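Ticket: Towel folding task, cloth not released cleanly
Product: Truneron folding module, laundry package
Status: Open (reopened twice)
Priority: Normal

Reported problem
Sales page says the unit "handles the household wash." Ours handles hand towels, one at a time, if somebody lays them flat first. Give it a heap and it pinches two layers, lifts, and drops one. We ran 70 attempts in January. 20 ended in something I would put on a shelf.

Steps tried
1. Reduced grip force per Lamivska's first reply. It dropped more cloth.
2. Raised grip force. It held the cloth fine and then would not let go of it.
3. Reloaded the Jisness policy file, restarted, ran 20 more. No change I could measure.
4. Changed the lighting on support's advice. No change.

Support then asked whether our hand-guided demonstrations were good enough to learn from. Fair question, so we went back to large, soft cloth with people working the grippers themselves.

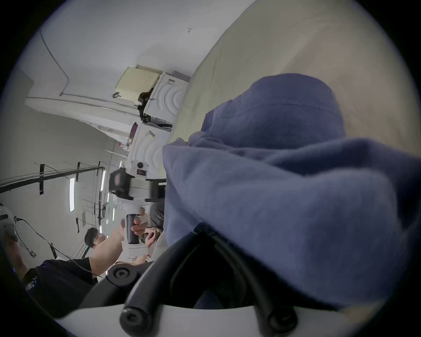
Fingertip pressed into bunched blue cloth, second hand-held gripper at left.

Look at where the finger meets the cloth. With folds like that, which one is the edge? A person finds it by feel and shakes the thing out. The module picks the highest ridge and hopes.

Reply from support, 4:10 pm
Please collect 50 more demonstrations with larger items and resubmit. Nwachukwu build has improved edge detection.

Our response
We'll collect them. We were also told the last build had improved edge detection, so please send the release notes this time, and tell us which fabrics it was tested on. If the answer is hand towels again, say so and we can both save an afternoon.

Workaround in use
Fold by hand. Module is switched off between test runs.

Still needed from Lamivska
- Release notes for Nwachukwu build
- Maximum cloth size, in writing
- Whether fitted sheets are supported at all (asked twice, no reply)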